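Ellura opens its packing laboratory to growers and retailers

The Ellura training centre welcomed 50 guests to its packing laboratory on Thursday, February 13, 2020, for a demonstration of two-armed robots handling fruit containers and sticker sheets. 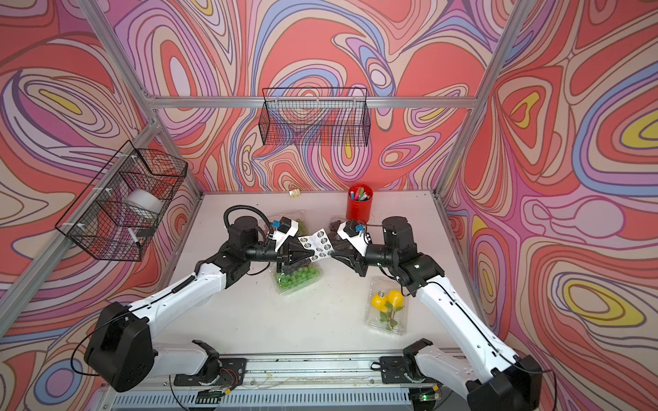
Photo: Ellura / Polyxeni Balaskas

Guests were received by the director, Frauke Wiegand, who outlined the centre's work with small packing firms. The demonstration formed part of Trendale, a training programme which began in July and is open to firms with up to 24 employees. 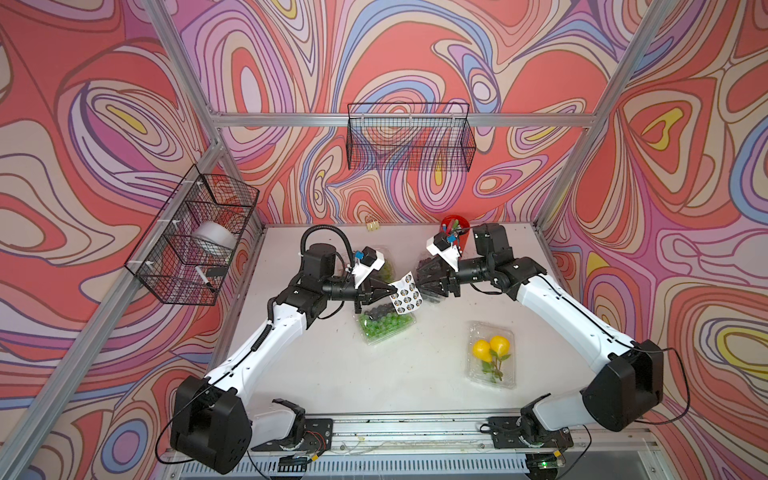 Geeta Vishwakarma, who leads the programme, then answered questions on safety, staffing and the cost of upkeep. She stressed that firms taking part are not required to buy equipment.

Labelling was the subject raised most often by the growers present. Urs Mösli of the packing firm Clavex spoke of the difficulty of placing labels neatly on clear lids. Grapes in plastic containers, one of them with a round label over the dark fruit, served as the working material.
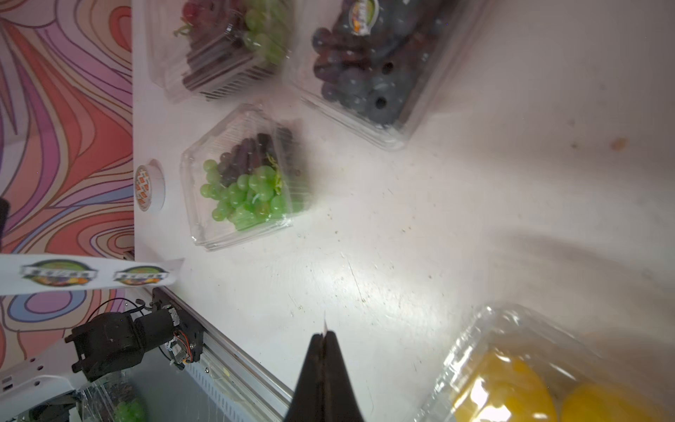 Applications for the next course may be made in writing to the Ellura office.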